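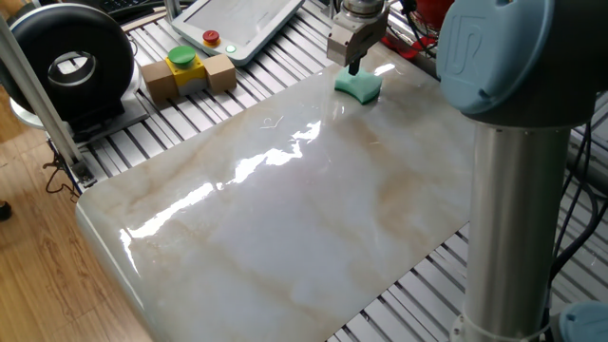 By Corinne Tadlock

Chapter 12
Rocks That Changed Their Minds

I grew up in Keltstead, which sits on limestone, and I was a terrible snob about it. Limestone was the boring stuff under the ball field. Marble was for banks and statues and the one fancy hotel lobby my aunt took me to. Then in my second year of college I went on a field trip to the old Plavine quarry, and our instructor had us walk the length of the access road with a hammer and a bottle of dilute acid. At the bottom of the road the rock was gray limestone with broken shells in it. At the top it was marble. I kept waiting for the line where one stopped and the other started, and I never found it!

That walk is pretty much what this chapter covers. Take a rock, bury it or park it next to a body of magma, and give it a very long time. The grains grow, lock together, and sometimes turn into different minerals altogether, and all of this happens while the rock stays solid. (If it melts, we're back in Chapter 4.) We call the process metamorphism, and the rock you started with is the protolith. Please learn that second word now, I use it constantly.

Marble gets a lot of attention in these pages, partly because I like it and partly because you've already met it. The pattern people want in a countertop, white with beige or gray veining, is so familiar that manufacturers print it on all kinds of things that were never near a quarry. In the real rock, the veins and clouds often come from clay, silt, or iron in the original limestone, smeared and folded as the rock deformed. Pure calcite marble is plain white. Sculptors love it and kitchen designers seem to find it dull.

We'll start with heat and pressure, move on to foliation (slate, schist, gneiss), and finish with the Maeng Ridge map, where you'll work out the protoliths yourself. Bring colored pencils for that one. You'll also want a hand lens and your acid bottle from the carbonate lab.

12.1 What Heat Does to a Grain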